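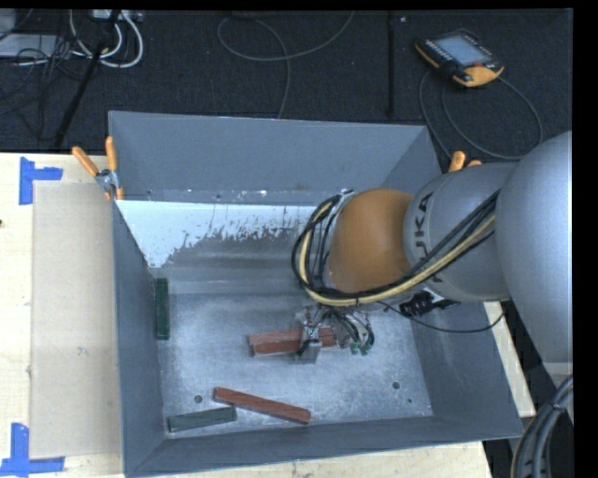 Unit 7: Storing small parts in open bins

In this unit we look at how parts lie in a bin when they are put in without dividers. Most workshops begin like this, and for few and large parts it is a good method. Take a metal bin with four long blocks, two reddish-brown and two dark green: one red block lies almost level near the middle of the floor, the other is tilted, and one of the green ones stands against the base of the left wall. Every block has its own direction. Please keep this case in mind when you read about orientation in the next part.

Terms we use
Floor: the flat part at the bottom of the bin.
Slope: an inclined part between wall and floor. Parts slide down from it and collect at its foot.
Dead zone: the strip along a wall, and each corner, where fingers have little space beside the part.

Orientation
A long part has a strong direction, and two long parts seldom lie parallel by themselves. When they cross, the upper one must be taken first. Parts near a wall often turn until they lie along it - this saves space, but makes them harder to grasp.

Surface
Scratches on a metal floor come with use and do no harm. Light patches can make it difficult to see the edge of a part, so check the lamp position before you change the bin.

Exercise for January
Use the Sornano bin from the shelf and the Unik block set. Drop the blocks from the height of the rim, draw their positions from above, and mark the dead zones. Repeat with the Eder bin, which is 406 mm long. Write your results on one page and bring it to the Robles room.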